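Open Day at the Tramon Workshop in Bonport

Posted 28 May 2020

Earlier this year I attended the open day held by Tramon at its workshop in Bonport. The company has been developing robotic methods for servicing used desktop computers since January, and the visit was arranged for members of the regional repair network. I attended on behalf of the Ersoy reuse center, which received 1,610 computers last year and prepares most of them by hand.

The program consisted of a short talk, a demonstration at the bench and a period for questions. Attendance was limited to 37 visitors, who were admitted to the bench area in small groups. The talk dealt mainly with cost and floor space, and copies of the slides were given out at the door. 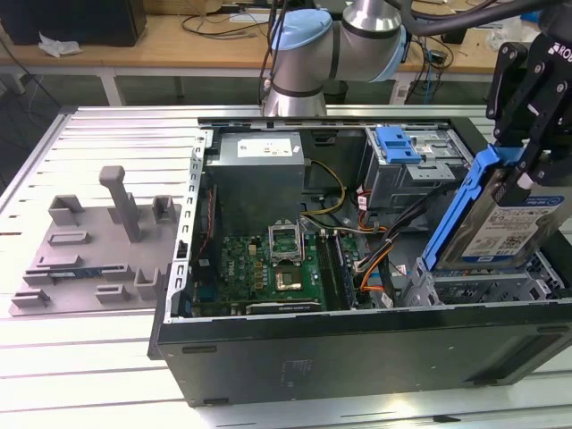
Storage drives are the part of the process that matters most to our center. Every drive we receive must be removed, recorded and either erased or destroyed before the computer can be passed on. Tramon has therefore made drive handling the first task in its program. The arm held the drive by its blue plastic caddy, with the label and its QR code left uncovered, and this is of direct interest to us, as our records are kept by scanning that label. The computer lay on its side on a slotted metal table, an arrangement we could copy at our own benches at little expense.

Several visitors asked about the range of models the system can accept. The company replied that it is working with 3 types of case at present and intends to add others slowly. I found this a reasonable answer. The computers that reach Ersoy come from schools, offices and private homes, and a system prepared for a few common models would still relieve our staff of a good deal of repeated work.
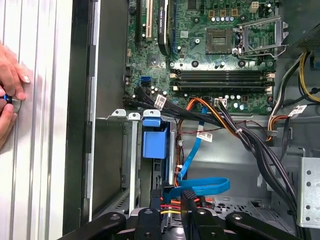
Staffing was the second subject I had been asked to report on. Our board wished to know whether such equipment is meant to run alone or beside a technician. The demonstration included work by hand as well as by machine, and a small screwdriver was used at a round thumbscrew on the side panel, with the gripper only a short distance away. I would ask for written safety guidance before our own technicians worked so close to an arm — a request I have since sent to the company.

The question period was well used. A visitor from Grarnano asked about dust in older cases, and another about noise. Tramon has offered to lend a bench to partner centers for a trial of 270 hours, with training included. Our center has asked to be considered, and the terms are now under review.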